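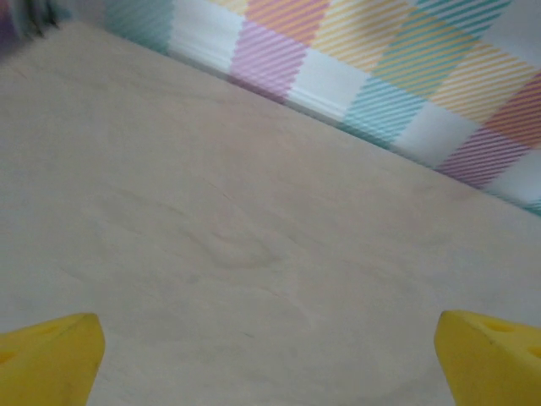

Trultham girls volleyball: who sets in 2024?

netside46
Now that the regular season is over, I keep coming back to the setter question. We lose two starters off a team that won 16 matches, and one of them ran the whole offense. I love what the sophomore did against Clasance (those back sets, my goodness!), but I'd hate to see all of it dropped on her at once. 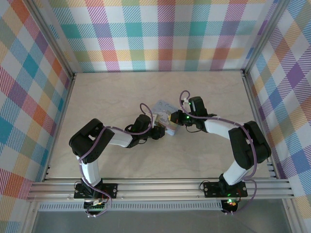
I'd go with a 6-2 for at least the first few weeks and let both kids settle in, and if one of them pulls ahead by league play, wonderful, switch then.

Posted Thursday, October 19, 2023

oldgymfloor
Good to see you back on here! I have to disagree, though, and I say that with love. We tried a 6-2 back in 2000 and our hitters never got used to either set of hands. Pick one girl in the summer and stay with her, even if Vollier beats us up early.
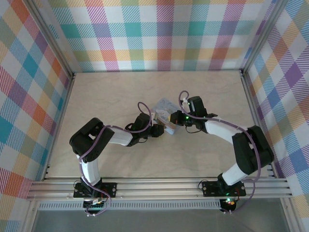
Re: who sets in 2024?

dig_mom
Well, I'm with netside on this one. My daughter hits on the right side and she says she likes both of them just fine. Can we talk about serve receive, too? That's what cost us the Vollier match, if you ask me. Open gym starts in December, so come by and watch.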